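Ticket 1618: Drawer front out of line, Meletti desk unit
Opened by: Darlene Tremblay
Assigned to: Bo-ram Han
Priority: low

Monday 9:40, D. Tremblay
Top drawer binds when pushed in. Front panel touches the side of the case on the left. Contents removed.

11:15, B. Han
Runners cleaned and waxed. No change. Drawer pulled and box checked corner to corner: square. Fault is in the long panel, fixed off center. It should overhang the box equally at both ends.

14:05, B. Han
Drawer on white table for refitting.
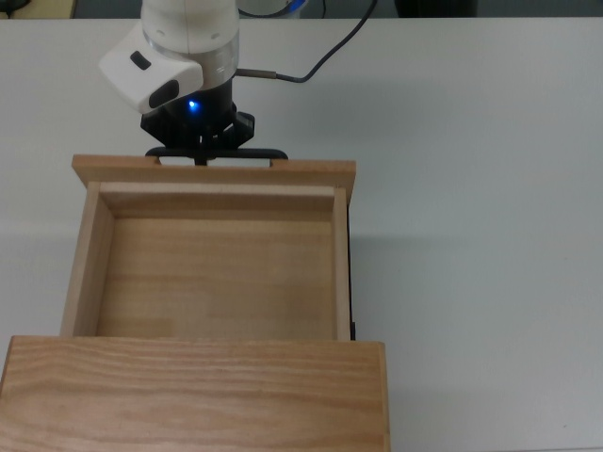
Loosen the panel screws, shift the panel right, retighten by hand. Do not sand the case. If binding continues, reopen and assign to M. Rizzi.

Status: pending retest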